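Home | News | Projects | People | Events | Contact

Filed under: Robotics Research

Shelf-picking robots do better when taught to hold the basket first

A two-armed robot that puts groceries away and takes them down again drops fewer items if it learns the job of its idle arm before the job of its busy one, according to researchers at the Mendoza lab in Ganton.

The group, led by Halldóra Bergmann, presented the result at an internal workshop in February and has since posted a longer write-up for partner labs. The work is part of Olleo, a project on household and small-shop tasks that need two hands.

Most training for this kind of task treats both arms the same way. A person guides the robot through the whole job, and the software learns to copy the motion of the left and right arms together. Bergmann's team split the lesson in two. In the first stage the software learned only to keep hold of a basket and keep it in a useful position while the other arm was moved by a person. In the second stage it learned to reach, grasp and release.
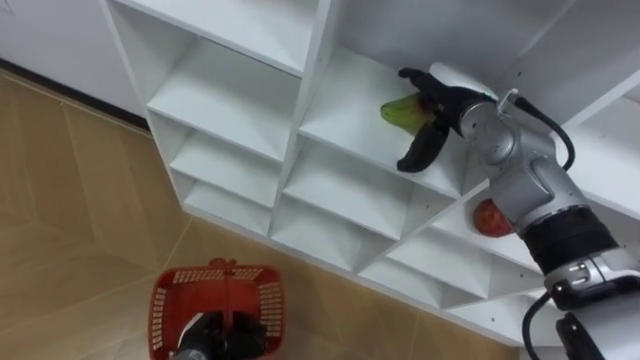

The order matters, Bergmann said. When the two skills were learned at once, the holding arm tended to drift during long reaches, and the basket was often in the wrong place by the time the picking arm came back to it.

"The picking arm gets all the attention because that is where the hard grasping is," she said. "But a lot of our failures were at the basket. The robot had the fruit and then had nowhere good to put it."

The team trained on 50 guided runs for each version of the method. Each run used artificial fruit and a white shelving unit of open square compartments. Items were placed in different compartments from run to run so that the software could not simply memorize one reach. Compartments at different heights were used, which forced the robot to change how far it leaned the arm and how it brought the item back.

Both versions got the same number of runs and the same amount of computing time. Thu Mạch, who wrote the training code, said this was important to the group because earlier two-stage methods had often been compared with weaker baselines.

"If you give one side more data, you learn that more data helps," Mạch said. "We knew that already."

Judging was done by Teodoro Gatchalian, who did not know which version was running. He marked each attempt as a success only if the item ended up where it was supposed to be and the basket stayed in the robot's grasp the whole time. The two-stage version had fewer drops and fewer near misses, with the largest gain on the lowest compartments. On the easy middle compartments the two versions were close – close enough that the team does not claim a difference there.

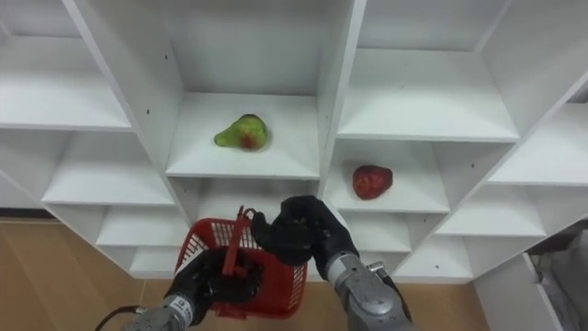
There was a cost. Attempts took longer under the two-stage method, and the robot sometimes paused for 5 or 6 seconds with the basket held still before starting a reach. Mạch believes the pause comes from the hand-over between the two stages and can be trained away, but the group has not done so yet.

The method was also less useful when the basket had to be set down and picked up again partway through a job. The holding skill was learned on the assumption that the basket is always in the hand, and the software had no good way to recover after letting go.

Riet Schouten, who works on robot handling at Plemeo and read the write-up before it was circulated, said the finding was sensible but narrow. She would like to see it tried with soft bags and with real produce, which bruises and varies more in weight.

"A rigid basket is kind to you," Schouten said. "A bag changes shape every time you put something in it. I would expect the first stage to be much harder, and I don't know if the benefit survives."

Bergmann agreed that bags are the obvious next test. Before that, the team plans to repeat the shelf work with the arms swapped, so that the right arm holds and the left arm picks. Maricruz Ayala, a graduate student in the group, is preparing those runs now. She will also try a shorter first stage to find out how little holding practice the robot can get by with.

The training code will be shared with the other Olleo labs once the swapped-arm runs are finished. Recordings of the failed attempts will be included along with the successful ones.

Related items

Ganton lab opens second test room for home tasks
What counts as a drop? Notes on scoring grasp trials
Olleo partners agree on shared data format
Plemeo to host summer visits for graduate students
Teaching by hand: how long should a guided run be?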